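Last updated: April

Visiting the Lullivik canteen, where the dishes have a new colleague

So I finally got my day at Lullivik! I'd been asking since last fall, and when they put up a sign-up sheet for the staff-and-neighbors visit I had my name on it before I'd finished my coffee. If you don't know the place, it's the big shared office building past the rail yard, and its canteen feeds pretty much everybody who works there plus a few of us who wander in for the soup. They've been running a dish robot in the side kitchen for a while now, with a company called Unier, and I wanted to know what the people on shift think of it. (I washed dishes for two summers in college. I have opinions.)

I got a bit lost coming in from the parking lot and walked all the way through the mail room, where a very patient man with a cart turned me around. By the time I found the canteen the group had already had its welcome talk and most of the pastries. There was one cheese one left. It was fine.

Our guide was Ghada Hattar, who runs the kitchen crew and has been there since the canteen was half its size. She gave us one number to chew on: 1,873 pieces through the dish area on their busiest day last year, cups included, silverware not. Before the robot, the side kitchen was a job you got stuck with. Whoever drew it stood at the sink for the whole lunch stretch and went home with a sore back. Now the crew trade off in shorter turns, and the robot takes plates while a person does glasses, pans and anything with cheese baked onto it.

We went in right after lunch, when they let visitors stand along the wall. 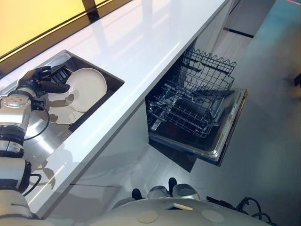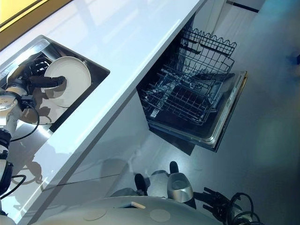

Sink, counter and dishwasher in the side kitchen.

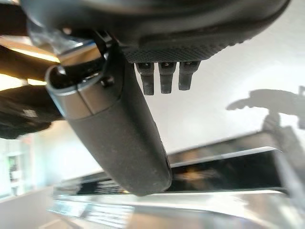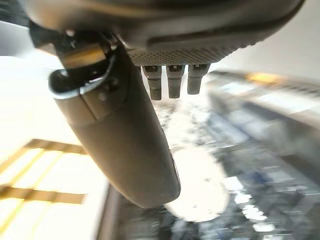 I asked Ghada if it's faster than a person and she laughed out loud. No, not even close, she told me, and the crew don't care much, because it's happy to keep poking along through the dead part of the afternoon when she would much prefer her people were prepping, or sitting down for once. What she's careful about is the break schedule. Early on, somebody upstairs figured that if the machine was doing plates then the afternoon person could skip the second break, and she put a stop to that in about a day. Good for her!

The thing I hadn't thought about is how much new work comes with it. Two of the crew, both younger than me by a lot, did a 20-hour training so they can restart it, clear a stuck grip and do the end-of-day wipe-down. They get a bump in pay for it, which I was glad to hear, although one of the older dishwashers standing near me muttered that he'd been unsticking things for years without any bump. He has a point. Ghada said she's trying to get everyone who wants the training through it by summer, and that the holdup is the trainer, who comes from out of town and only does 3 people at a time.

And nobody has lost hours so far. I asked twice, once in front of the group and once by the coat rack, and got the same answer. One person did move over to the salad line, at her own request, and Ghada hasn't decided whether to fill the old spot. I'd keep an eye on that one if I worked there.

The other complaint I picked up was about talking. The side kitchen used to be two people side by side, gossiping through the whole shift, and now a lot of the time it's one person and the robot. They've moved the radio in there. I don't know that a radio does it.

We finished with a walk past the dry stores and the loading dock (skip the loading dock if you go in cold weather) and then back to the canteen for questions. A woman from the Romaniuk bakery, which has a stall on the ground floor, wanted to know whether it could handle sheet pans. Answer: ask again next year.

If you want to go, the sign-up sheet is at the front desk and the next visit has room. Wear flat shoes and get there early enough for the pastries.

Comments

potwasher_emeritus: Shorter turns at the sink would have saved my shoulder. Does the crew get a say in when it runs?

Marigold: I eat there most days and had no idea about the training pay. Please go back after the summer and ask about that salad line job again.

garnier_st_gal: Is this the canteen near the Garnier Street stop or the other one? The soup at the other one is bad.

Contact | Copyright, all rights reserved | Back to top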